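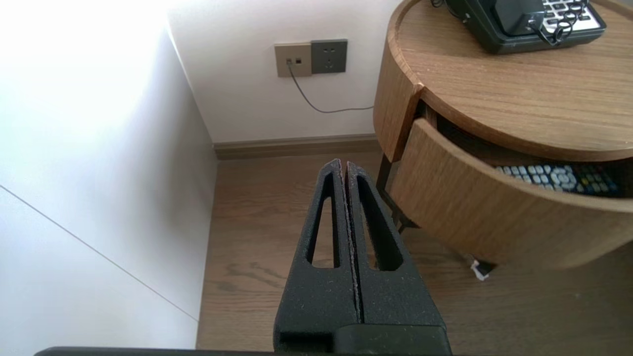
Wooden floor beside a tall white cabinet.

Timber moves. A floorboard takes up moisture from humid air and releases it in dry air, and nearly all of the resulting change is across the grain. Length barely alters. A floor laid in a dry winter and closed up tight to the walls has no allowance left by February.

Reto Gruber has logged indoor humidity for Firnard, a flooring consultancy, since 2000. His records now cover 1059 homes, most of them heated by forced air. The usual pattern is a dry trough in midwinter and a peak in late summer - the difference matters more than either figure alone.

Solid boards respond most. Laminate has a fibreboard core and expands in both directions, so it is laid floating, with a perimeter gap hidden under the baseboard. 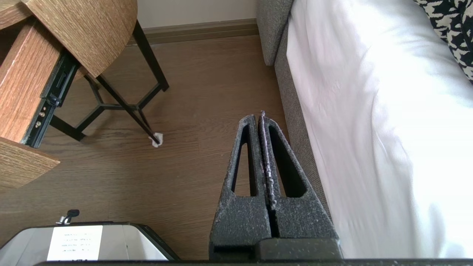
Wood-grain laminate meeting a brown baseboard.

The gap fails when something pins the floor. Kitchen islands are a common cause, as are door frames that were never undercut. Noman Butt, an installer with Dretero, removes the baseboard first on any call about peaking joints. In a long room he adds a transition strip at the doorway, even where the client would prefer a continuous run.

Acclimatization is also misunderstood. Cartons should lie flat in the room at its normal living humidity, with the heating on. A garage will not do. Butt takes a meter reading on arrival and a second on Tuesday if delivery was the Friday before.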